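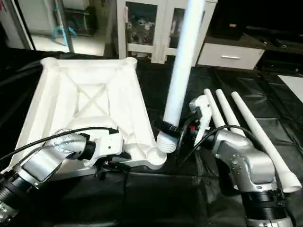
The protection plan people called again

I said in August that I was finished writing about extended warranties. Then the dishwasher quit and I spent the better part of an evening on hold with Plusis, so you're getting one more.

Some background if you missed the earlier posts. We bought a Fleson dishwasher from Tapley, the big store out by the highway, when we redid the kitchen. At the register the guy asked if I wanted to "protect my purchase." I have said no to that question my entire adult life. I said no when they asked about a toaster. I once said no about a phone case, a thing whose whole job is protection. But I was tired, my husband was already carrying the faucet out to the car, and the guy had a very kind face. I said yes. Five years of coverage through Plusis, which I had never heard of and which Tapley seems to treat as a distant cousin.

So when the thing stopped draining I was almost pleased. Finally, I thought, I'm going to be one of those people who comes out ahead.

What the plan says

I got the booklet out, the real paper one. It says "total peace of mind" on the cover and the inside is a list of things that don't count. Damage from hard water doesn't count. Neither does "foreign matter." Racks, seals, hoses, clips and "cosmetic or non-functional components" are all out, and so is anything caused by improper loading. I would love to meet the person who has never improperly loaded a dishwasher. I've been married for a long time and I can tell you there are two people in this house and each one thinks the other does it wrong.

You also have to register the plan within a set number of days by way of an app called Cloduser. The receipt doesn't mention this. The booklet does, on the page after the arbitration clause. I had registered, as it happens, only because I was bored one night and the email had a coupon in it. The coupon was for more coverage.

Is that by design? I can't prove it. I'll just say that if I sold a product where I made money every time a customer forgot a step, I'd find it hard to get very worked up about reminding them.

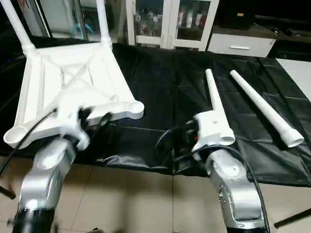 The call itself went the way you'd expect. A recording told me I could get faster service in the app. The app told me to call. When I got a person she was perfectly nice and asked me for my claim number, which I didn't have yet, that being what I was calling for. She found me by my phone number in the end. She asked whether the unit had been serviced annually by an authorized technician.

Had it what?

There's a line about "reasonable maintenance" and they read it as a yearly visit. I asked how many people have their dishwasher serviced every year. She said she wasn't able to speak to that. I asked if she did. She laughed, to her credit, and said she washed by hand.

They agreed to send somebody for an inspection, and the inspection fee is refundable if the claim is approved. You can probably guess how I felt about the word "if."

Ionuț takes a look

While I waited for the authorized technician I called Ionuț Toma, who fixed our dryer a while back and isn't authorized by anyone as far as I know. He came by after his last job, got down on the kitchen floor and took the bottom panel off. It was the drain pump. He could get one and put it in, or I could wait for Plusis, and he said he didn't mind either way, he had plenty of work.

I asked him what he thinks of these plans. He said he used to do warranty calls for a company like that and quit because of the paperwork. For each visit he had to pick a cause from a menu. If he picked "wear," that went one way, and if he picked "user," that went the other, and some weeks there'd be an email asking the technicians to be more thorough about "user." That's one man's story about a company he no longer likes, so weigh it however you want. I did notice he told it without getting mad, the way you'd tell someone about a bad commute.

He also said something in the plan's favor. The control board on a newer machine can cost so much that you might as well buy a new machine, and if the board goes in year four and your claim gets through, you did fine. So it can pay off. I'm trying to be fair here, and it doesn't come naturally.
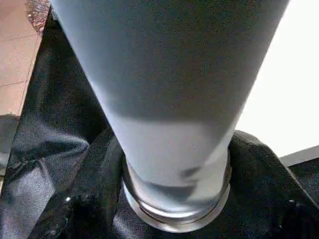
The math, such as it is

The plan was $430. The pump, with Ionuț's time, came to well under half of that. Even if Plusis had paid for the whole thing with a smile, I'd still be behind, and I'd need at least one more decent breakdown before the coverage runs out to get back to even. Rooting for your own dishwasher to break is a strange way to live.

My friend Deepika Suvarna thinks I have this all wrong. She buys every plan on everything and says I'm judging it like a bet when it's insurance. You don't get angry at your fire insurance because the house is still standing. For her the point is that she never has to come up with the money all at once in a bad month, and she has had some bad months, so I take that seriously.

Where I get stuck is that a house fire could ruin me and a drain pump can't. If I put the cost of every plan I'm offered into a savings account, I'd have a fund that covers the dishwasher and the dryer and the laptop, it wouldn't care how I load the racks, and it would still be mine if nothing broke. Deepika says I wouldn't really put it in the account. She may have me there. I have started one anyway. The goal is $2000 and I'm nowhere near it.
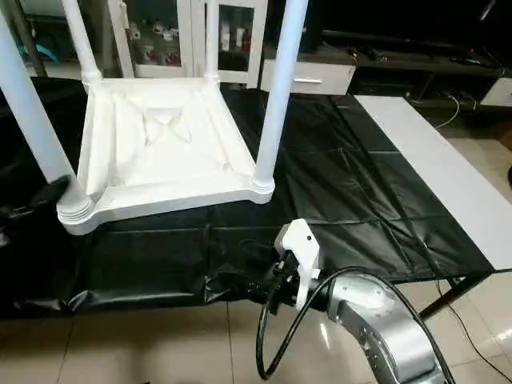
Warranties work on you best when you can't tell what you're buying. I couldn't tell you what's behind the door panel of a Fleson and neither could the guy at the register, so when he asks "what if something goes wrong?" I've got no answer, just a vague fear of circuit boards. Compare that with a white plastic stool. Flip it onto its seat and the whole thing is there to look at, the ribs making an X across the underside, a leg at each corner with that thick ringed collar where it meets the seat. You can form an opinion about it by yourself, and if a store tried to sell you five years of peace of mind on it you'd laugh and keep walking. I don't think the dishwasher is so much likelier to let me down in five years. I think I'm just easier to scare about it. Those questions at the register are priced for how scared I am, and how likely the trouble is comes in a distant second. (I'd be glad to see numbers that say otherwise. I've asked Plusis for their approval rate by email and got a link to the app.)

Where things stand

Ionuț put the pump in. The dishwasher drains. I canceled the inspection, and Plusis sent me a message saying my claim had been "resolved," so I suppose I'm now a satisfied customer in somebody's report.

I've also asked to cancel the rest of the plan. The booklet says you get back the unused part, minus an administrative fee, minus the value of any service provided. I pointed out that no service was provided. They're looking into it, and I should hear by 13th October. If you've managed to get a refund out of one of these outfits, leave a comment and tell me what you said to them, because "please" hasn't done much so far.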